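The tea tray question

Filed under: Hotels, Grumbling
2013-08-09

I have now spent 15 nights of this year in hotel rooms, which my accountant calls research and my sister calls showing off, and in every one of them the first thing I did was inspect the tea tray. Coat still on. Bag blocking the door. The bed can wait and so can the view, if it is a view and not the back of a bakery.

A tray tells you how the rest of the stay is going to go. In April I had two nights at a place called the Tresetti, where the kettle had a flex so short it could only be boiled on the floor of the wardrobe. The tray held one cup and a biscuit the size of a stamp. I asked at the desk for a second cup and was told they would look into it. For all I know they are looking still.

Cristóvão Morais, who used to run housekeeping for a hotel with 600 rooms and has opinions to match, put me right on a few things over lunch. The counter round the tray is the bit he used to check. Guests drip on it, sugar gets under everything, and a tired cleaner will go round the tray as if it were bolted down. His people had to lift it, wipe underneath, put it back and then wipe the rest with a fresh cloth. Flat hand, he said, all the way to the end, no dabbing. He demonstrated on the restaurant table with his napkin and the waiter took it personally.

He is also firm about cups. Upside down, always, handles all pointing the same way. I said that was surely only for looks. He said a cup left the right way up is a small bowl for dust, and then he ate my chips.

My own list of demands is modest. Two cups, even when I'm on my own. Tea that somebody has chosen on purpose. A socket close enough to the kettle that no furniture has to move. Fresh milk I gave up on years ago - I carry my own, in a jar, like a person in a war film.

Green tea on the tray used to strike me as a bit of a cheek, a way of telling me I looked peaky. I've come round to it. It doesn't want milk, for one thing, so the jar can stay in the bag, and it is quite hard to make a really bad cup of it unless you wander off and run a bath. I have wandered off and run a bath.
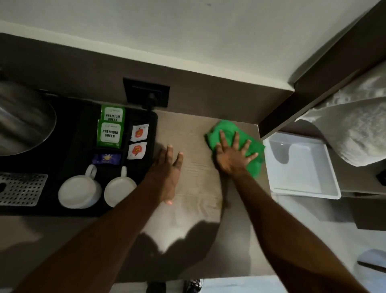
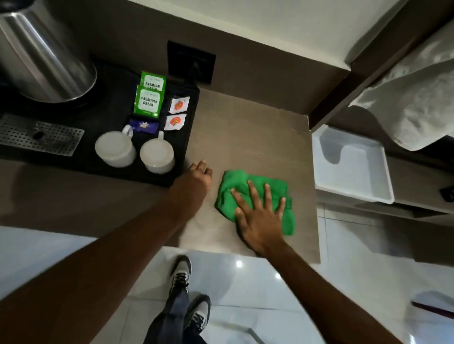 Cloth on the counter, PREMIUM GREEN on the tray. Photos: Wanpen Sangkhawat

Cups the right way down, you'll note, and the socket just behind. Cristóvão has looked at both and had nothing to say about the wiping, and from him that's a bouquet. He did want to know whether anyone had lifted the tray.

Next time, shower controls. I'll need a longer post.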